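Projects > Student Reports > Robotics Workshop > Term 2

This site uses cookies to remember your settings. Accept / Manage preferences

Hand-held grippers for teaching pick and place: project report

Group project, shared workshop and home testing. Working name for the whole thing is Trultden. Submitted November.

1. What we set out to do

Collect demonstrations of small household pickups with a pair of hand-held grippers, then train a simple policy on them and run it on the arm in the workshop. The arm is the old Rulter unit, one gripper, slow. Grippers are two-finger, same spacing as the one on the arm, so in theory what the hand does the arm can copy.

Original plan was all workshop, all on the bench. Changed this early. Bench data looked too clean, same light every time, same gray mat. So most of the collecting moved to a house, on the floor and on low furniture.

2. Setup

- 2 grippers, left and right hand
- camera on each, looking down past the fingers
- laptop for copying off recordings, nothing live
- household stuff as targets, whatever was there

Finger pads took longer than they should have. First pads were smooth and slid off anything with a curve. Tried rubber tape, left marks and peeled at the ends. Ridged pads after that and we stopped changing things. Should of started with ridged.

Calibration: open fully, close fully, hold closed for a bit, at the start of every session. We forgot this twice in the first week and had to drop those sessions completely, there's no way to recover the opening width afterwards without it.

3. Tasks

Three task types. Pick from flat surface, pick from inside a container, move from one surface to another. Flat surface was easy and boring. Container was the one we cared about because the arm kept failing it in the earlier Clerarura project (last year's group) and their report just says "wall collisions" and moves on.

For containers we used bowls, a shoe box and a plastic basin. The basin is the hardest one. The sides slope, so fingers have to come in steep, and if you come in at an angle the outer finger hits the rim before the inner one is anywhere near the object. Going in with the fingers only slightly open helped a lot. Soft crumpled things were easier to grab than small hard ones, but harder to label since the shape is different every time.
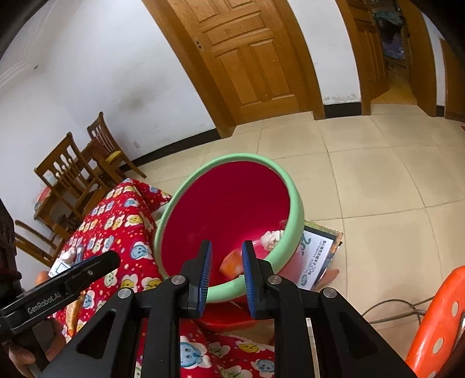 4. Data

Total recorded 1495 short clips. After throwing out the bad ones (missed calibration, hand in front of the camera, dropped the gripper) and the flat surface ones we didn't need, 297 container clips went into training. Smaller than we wanted. Most of the loss is flat surface, we recorded way too many of those at the start becuase they were quick.

Labeling done by hand in a spreadsheet. Start, first contact, lift, release. First contact is a judgment call inside a container, two of us labeled the same clips and did not agree on it. We went with the later time whenever it was different.

5. Training and arm tests

Used the Chung training scripts from the course folder with almost no changes. Crop size changed, wide lens bends the edges of the picture and the first model seemed to be paying attention to the floor.

Some 20 tries on the arm per container, in the workshop. Results, short version:

- shoe box: mostly fine
- bowls: fine when the object is in the middle, bad near the wall
- basin: still bad. Less rim hits than Clerarura but it stops too high and closes on air

Stopping too high is probly a depth problem. A person sees the bottom of a basin and just knows, the model only has the one view and the inside of a basin is one big patch of color. Didn't have time to test a second camera on the arm.

6. What we would change

Fewer flat surface clips, decide the ratio before recording anything. Calibration printed on a card and taped to the laptop lid. More basins, differnt colors inside, not just the one. Record with the container tilted and also level, and write down which, we only started writing that down halfway.

Also wrist fatigue is real. Past half an hour the clips get sloppy, you can see the approach get faster and the angle get worse. Short sessions.

7. Still to do

Re-run basin with the later crop. Upload cleaned clips to the group drive with the label sheet. Give back the arm's spare power supply.

Related items
Clerarura: sorting small parts with one gripper
Printing ridged finger pads, notes
Rulter arm: wiring and first power-on
Workshop booking rules for project groups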